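**Sesby suture practice pad, two-layer: a review after 16 sessions**

I bought the Sesby because the last pad I owned, a Candik, had the texture of a shower mat and held a stitch about as well as one. The Sesby costs more. It arrives in a flat box with 2 spare inserts, a leaflet in tiny gray type, and a smell that my office mate described as "new raincoat." The smell goes away by the second week. The leaflet I am still working on.

The good part first. Needle entry is the best I've had from anything under 400 dollars. There's a little resistance at the surface, then it gives, and if you rush the curve you pay for it on the way out. The old pad forgave everything and taught me nothing except confidence. This one tears if you pull straight up on the thread, and I have a small collection of tears to prove it.

Surface shine is where I go back and forth. Under a bright light you get glare right where you want to see your bite, and depth gets hard to judge. I've ended up turning the lamp down and grumbling.

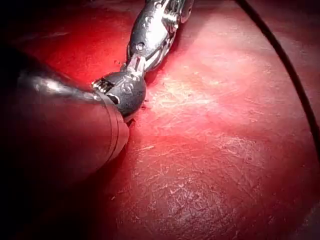
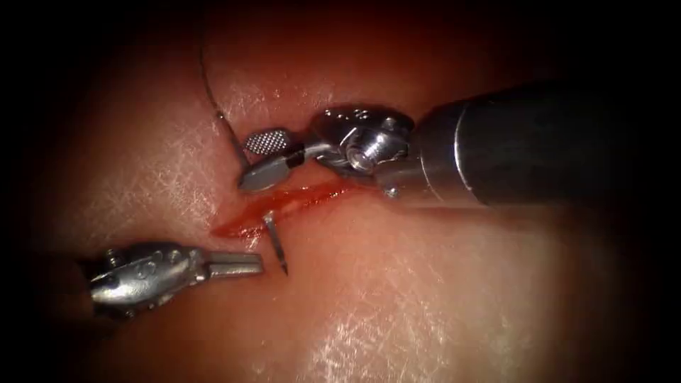

Dark thread is the way to go. I started with a pale one from Lévesque, very nice to handle, and spent most of a Wednesday evening looking for the end of it. Swap it out and half your problems disappear – the other half are technique, and Sesby doesn't sell that.

Durability is fair. I got 23 usable closures out of the first insert before the edges went ragged and stopped meeting. The box promises "extended use," a phrase with plenty of room in it. Spares come in pairs only, naturally.

Cleanup is my main complaint. Red practice fluid gets into every fine line on the surface and stays there unless you rinse right away, and the leaflet wants lukewarm water and a soft cloth. I used a dish brush once. Don't.

Four stars. I'd take one off for the price of the inserts, but the Lirkberg version costs the same and curls at the corners.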